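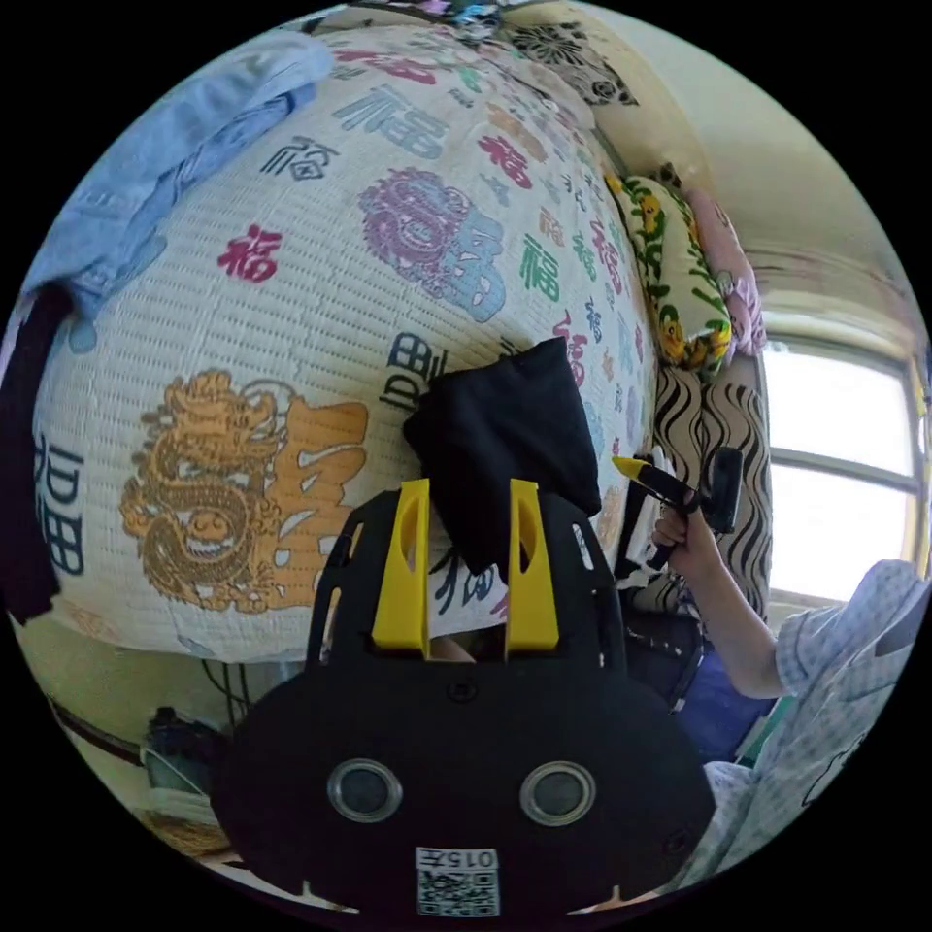 Woven mat printed with dragons and 福 characters.

Kodska Rilum 2 turntable: seven weeks of folk, brass and protest records
By Flor Salazar
28 March 2020

We use cookies to remember your settings. By continuing to read you accept this.

The Rilum 2 is a belt-drive turntable with a built-in phono stage, sold at $395 with a cartridge fitted. I bought mine at full price. Kodska did not supply it and has not seen this text.

Most of my listening is older material: union songs, marching bands, live folk records from the sixties, plenty of them mono and several in poor shape. A player that only sounds right with clean modern pressings is of limited use to me.

Setup took under an hour. The platter drops onto the sub-platter, the belt goes around the motor pulley, and the counterweight is set by a printed scale on the arm. The scale on my unit read slightly light against a stylus gauge. Check it before playing anything you care about. Anti-skate is a dial with no click stops and it moves too easily when the arm is dusted.

Speed was steady at 33 and a touch fast at 45. There is a trim screw under the platter for each speed. The manual mentions only one of them.

The sound is even through the middle, where voices sit. On an Ocampo reissue of dockworkers' songs the lead singer stays in front of the chorus and the words can be followed without the lyric sheet. Brass is less good. Massed cornets on side two of the same set turn hard near the label, which I put down to the stock cartridge. Swapping in a Fulska elliptical removed most of it. Bass is a little thin with either one, and a bass drum on a parade record has more stick than skin.

Surface noise is handled well. Clicks are short and do not ring. Motor hum is audible through headphones between tracks, and not from the speakers at normal volume.

The internal phono stage is adequate. It can be bypassed with a switch on the back, and an outboard stage gave a lower noise floor. Charito Quiambao, who lent me hers, runs the same deck and had to replace the belt last July after 1000 hours. Spares are easy to order. The dust cover is not: the hinges are part of it, and the whole piece must be bought again if one cracks.

Other complaints: the feet do not adjust, the power cord is short, and there is no auto-stop.

For spoken word, ballads and small groups I would buy it again. Anyone with mostly band music should plan on the cartridge change from the start and add that to the price.

Score: 7 out of 10.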